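Turalance
Clunora Bench Kit: notes for prospective customers
May 17, 2018

1/
Turalance is pleased to open orders for the Clunora Bench Kit, a tabletop arm and gripper package for sorting, loading and transfer work with small parts. The posts in this thread set out what is supplied, what is not, and how a trial may be arranged. They replace the short notice we issued in February.

2/
What the kit includes
The arm, a two-finger gripper, a wrist bracket, the full cable set, the control box and a licence for the Clunora software on two computers. A printed handbook is supplied in English. Further copies may be requested at no charge by schools and colleges.

3/
What the kit does not include
Tables, guarding, bins and parts are to be provided by the customer. A list of table heights and weights that we have found suitable is printed at the back of the handbook. Customers with an existing bench are asked to send its measurements before ordering.

4/
Who it is for
Small workshops, packing rooms, teaching laboratories and repair centres that handle light items in short runs. The kit is not intended for food handling or for outdoor use. Enquiries about clean rooms should be sent to us in writing, as the standard cable set is not suitable for them.

5/
Standard exercises
Each kit comes with 23 prepared exercises. The early ones use a single object at a known place on the table. Later ones ask the arm to find and pick up objects that lie freely, and to work in and near an open container. All can be run at reduced speed, and we ask new users to keep to reduced speed until the handbook checks have been signed off.

6/
The ball and bin exercise
Most visitors to our demonstration room ask to see this one first. It calls for a set of plain balls of one size, an open bin and a marked table. Balls suit early practice well: they look the same from every side, so the angle of the gripper matters less than its position, and a poor approach shows itself at once when the ball rolls.

A grid on the tabletop helps the operator to note where a ball was placed and to return it to the same spot for a second attempt. The bin should have an open top and enough room inside for the fingers to reach a ball close to the wall. 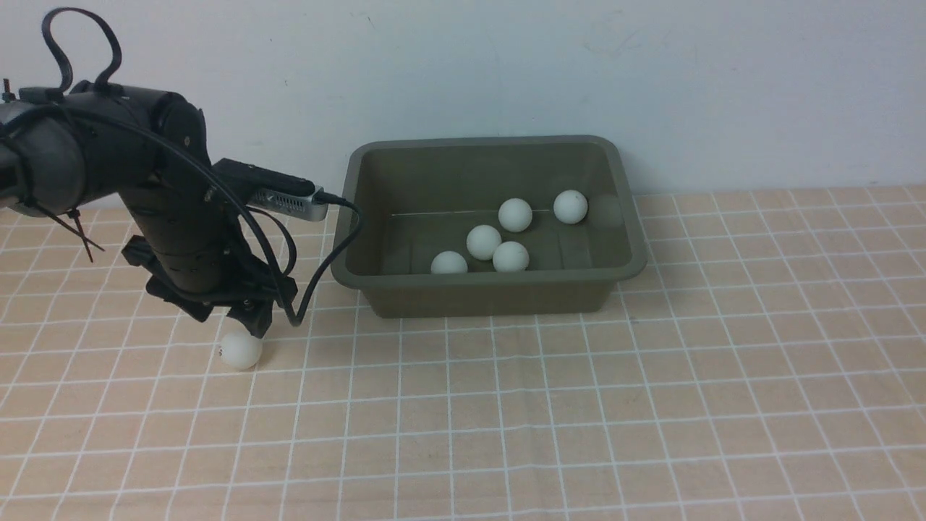
7/
Cables
Several trial customers have written to us on this subject. Cables at the wrist need enough slack for the full turn of the joint, but a long free loop may catch on the rim of a bin or brush the table when the arm is low. The handbook gives a routing for each of the standard exercises. Please move the arm slowly through its whole path by hand control after any change to the routing, and look at the connectors again at the end of the session.

8/
Gripper fingers
The standard fingers are meant for light, firm objects. Soft fingers may be ordered separately and are changed with the key supplied. The closing force is set in the software and should be lowered before the fingers are changed. We do not advise customers to file or drill the fingers; replacements will be made to drawing on request.

9/
Findings from the Vuorinen trial
The training workshop at Vuorinen kept a kit for 4 weeks and sent us a full written account, for which we are grateful. Over that period its trainees logged 295 completed runs of the ball and bin exercise. The workshop judged the software easy to learn and the handbook clear. It was less satisfied with the time taken to set up the table, and with the labels on the control box, which were found hard to read from a standing position.

10/
Changes made as a result
Larger labels are now fitted to all control boxes. The set-up chapter has been rewritten and moved to the front of the handbook. Customers who received a kit before these changes may ask for a label sheet and the new chapter by post.

11/
A comment from the workshop
Hertta Kiiskinen, who led the trial at Vuorinen, wrote in her account: "The trainees gained most from the runs that went wrong. We would ask that the software keep a record of failed grasps as well as completed ones, so that they can be talked over afterwards." This record will be part of the next software release and will be sent to all licence holders.

12/
Service and repair
Repairs are carried out by our service partner, Trundier. The arm should be returned in its original case with the gripper removed and the cables coiled separately. Please keep the case. A replacement arm can be lent during repair under the extended service agreement, but not under the basic one.

13/
Arranging a trial
Trials are offered to organisations with a suitable room and a named person responsible for the equipment. The borrower pays for carriage in both directions. A half-day of instruction is given on site at the start of the loan and must be attended by everyone who will operate the arm.

14/
Requests for a trial, a price list or a place at a demonstration should be sent through the contact form on the Turalance website, stating the kind of parts to be handled and the size of the table. Questions left under this thread will be read by the Clunora product team and answered here where the reply may be of use to others.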